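Folding shirts on a cloth-covered table, worth it or not?

grisari_attic
Oct 9, 2025
I've been folding tees on the bare dining table for years and they slide all over the place, so I finally put a cloth down and oh my, what a difference! Mine is sage green, pulled smooth in the middle and a bit wrinkly toward the far edge, with bits of light blue tape back there. The shirt I always start with is a blue-violet one that likes to bunch into a knot.
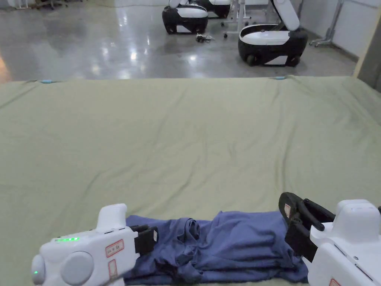

I shake it out, lay it lengthwise and work from the flatter end — slow, but I enjoy it. Does anyone else do it this way?

welberg2
Sorry, I'm going to disagree (kindly!). Cloth grabs the cotton and you end up smoothing two layers. Bare table for me, always.

grisari_attic
Fair, though mine only creeps if I tug. I do like a big room for it too, with a shiny gray floor and plenty of light. 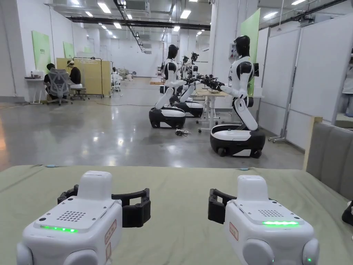
My back is happier standing, and I take a break after every 3 shirts or I get sloppy with the sleeves.

truvia600
With welberg2 on tees, but for sweaters I'd keep the cloth. Have you tried clips underneath?

grisari_attic
Not yet, I'll pick some up before November!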